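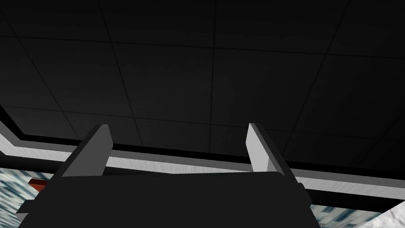

SKISTDALE, 11 September 2021 — After two summers of knocking on doors, baking an awful lot of plum cake and waiting for the county to make up its mind, the people of Skistdale have their branch library back, and by the look of the line outside on opening morning they had missed it very much indeed.

The little building on Buschmann Street closed its doors when a leak above the children's corner was found to have spread into the roof beams. At the time the county said repairs would have to wait for the next budget, and when the next budget came around they had to wait again. Readers were sent to the branch in Viramham instead, which is a fine library with a good parking lot, but it's a 6-mile trip each way and the bus doesn't run after supper.

Nandi Engelbrecht, the branch librarian, spent those months driving a borrowed van around town with crates of paperbacks in the back, stopping outside the school, the clinic and, on cold days, the bakery. "People would climb in, pick something out and then stay for half an hour telling me about the last one," she said, laughing. "I loved it, but I did miss having a desk. And a kettle — I really missed the kettle."

The new roof is on, the beams have been replaced, and the reading room has been painted a soft yellow that was chosen, after some lively discussion, by a show of hands at the spring meeting. The old oak card catalog has stayed where it always stood, beside the front window, although these days it holds seed packets that gardeners can take home in exchange for seeds of their own later in the year.

Neighbors raised part of the money themselves. The quilt raffle alone sold 612 tickets, and a sponsored walk along the river path brought in more over one very muddy weekend in January. The county paid the rest, along with the cost of new heating.

Jenő Juhász, a retired piano tuner who has held a Skistdale card since he moved to town as a young man, was among the first through the door. He had come to return a history of lighthouses that he'd borrowed just before the closing, and he was greatly relieved to hear that overdue charges for the whole period have been dropped. "I read it four times," he said. "I know a great deal about lighthouses now, and I'd be glad to read about something else."

He left with two detective novels and a book on growing pears.

By closing time on the first day, the staff had checked out 293 items and signed up a good number of new members, many of them too small to see over the counter. Story hour drew such a crowd that it had to be moved out onto the lawn, where the Ramus family from next door kindly brought over blankets and a pitcher of lemonade.

The branch will keep its old hours for the present, with one late evening a week to be added once a second assistant has been hired. Anyone who still has books from before the closing is warmly invited to bring them in, whatever state they may be in. New cards are free to all residents of Skistdale and Viramham, and may be picked up at the front desk with any proof of address.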